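How I Sort Out the Play Food (Without Losing a Whole Afternoon)

Posted 2020-11-23 by Annag Strachan

If your play kitchen looks anything like ours did in October, the fruit has migrated to the bottom of the toy box and somebody steps on a lemon every night. I finally got it under control, and it takes me 20 minutes now!

Start by tipping everything out onto a big clear table. The floor works too, but my knees vote for the table.

Pull out anything cracked and set it aside. Then wipe the rest with a cloth, warm water and a drop of dish soap. Go easy on the hollow pieces (water gets in the seams and never leaves), and give them a good while on a towel.

Next, pick one bowl for the fruit and stick with it — ours is the purple plastic one. Wide and shallow is best, so small hands can see what's in there without dumping it.
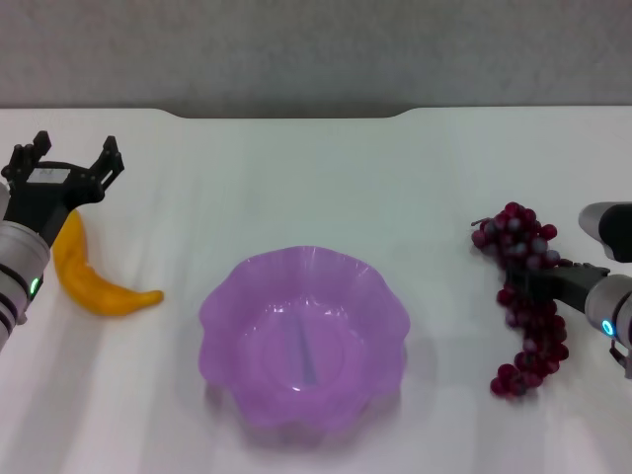 I put the long stuff in first, so the banana goes along the side and the grapes sit in the curve of it. Do it the other way and the banana slides right off. When the bowl is full, stop. Extras go in a bag in the closet, and I swap them in every 2 weeks or so. My nephew Calum greets them like brand-new toys.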